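# Before we sign for the grippers: notes for the February planning talk

Speaker: Salamatu Mohammed. Slot is 20 minutes, leave 5 for arguing. 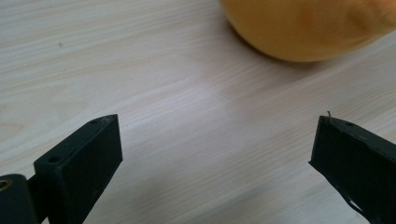

Start with the number everybody has already heard. Erex quoted us 1000 dollars per hand-held unit, and Nelu's draft budget has us buying 10. I want people to hold off on the total for a minute. Ask the room: what is in the quote? Wait for an answer. Someone will say "the gripper." Right. Then ask what else.

What's missing from the quote, as far as I can read it:

- spare fingers
- screws, and the driver that fits them
- shipping on returns
- anybody's time

PAUSE. Let Yannick object here. He'll say fingers are cheap. They may be. Erex has been asked for a price on a replacement pair and has sent us a brochure.

## Wear

Fingers scuff and chip. We treat that as a surprise every time a pair gets ragged, and then we buy more out of the general supplies line, so it never shows up as a cost of the equipment. If you want to know what a gripper costs to run, you can't, because we've filed the answer under tape and paper towels.

My ask: one line in the budget called "gripper wear," starting now, even if the first figure in it is a guess. Tobiloba has offered to keep the log. (Tobiloba, if you're in the room, please nod.)

Questions I'd want answered before any purchase order:

1. How long does a pair last on round, heavy things like fruit? The vendor's lifetime figure is for small boxes.
2. At what point is a finger too chipped to use? Who decides?
3. If we swap one finger and leave the other, does the grip still close evenly? The Erex rep said "should be fine," which I wrote down word for word.

## The fruit problem

This is the part I expect pushback on. The Haruna plan is built on produce handling. Good. Produce is big, slippery, and different every time. But the gripper was picked before the plan was written. Look at the opening width on the spec sheet, then go to a grocery store with a ruler. I did this. Bring the ruler up on stage if it's still in my bag.

Can it take a large citrus fruit across the middle? Maybe. Can it do that all day with a tired person holding the handle? I haven't seen any test that says so. Omolara ran a short trial and her notes are fair to both sides, so read them before you quote me. She likes the weight of the tool. She doesn't like how the hand feels after an hour.

## Other vendors

Keep this short, people glaze over.

Jaline: costs more per unit, includes spare fingers. Slow to answer email. Their soft tips look nice in the demo video and I put very little faith in demo videos, mine included.

Flonero: rental only. Worth a look if we think the project will shrink, and I think it might. Their contract has a damage clause that I read three times and still can't say whether normal chipping counts as damage. Nelu is asking them in writing.

Erex: cheapest on paper. See everything I said before.

## What I'd do

Buy 5, not 10. Put the rest of the money in a held line until we have a log with real wear in it. If the log looks good, release the money and I'll say so in front of everyone.

Expected objection: "We lose the volume discount." Yes. The discount is on the units, and it pays us to own more of something we haven't tested on the objects we bought it for. Don't get drawn into the percentages. Yannick has a spreadsheet and he'll win on the percentages.

Second objection: "The schedule needs all of them at once." Ask which weeks. When I asked, the schedule had people on it who hadn't been hired yet.

Third objection, probably from the back: "You were against the last purchase too." I was. I was wrong about the stands and right about the batteries. Move on.

## If there's time

Storage. Ten units need a shelf, and somebody has to look at the fingers before they go back on it. Tobiloba's idea is a paper tag on each handle, with the date the fingers were fitted. I'd take that over the inventory software.

Last slide is the request to Erex, with the three questions on it. Ask for changes to the wording. It goes out after lunch.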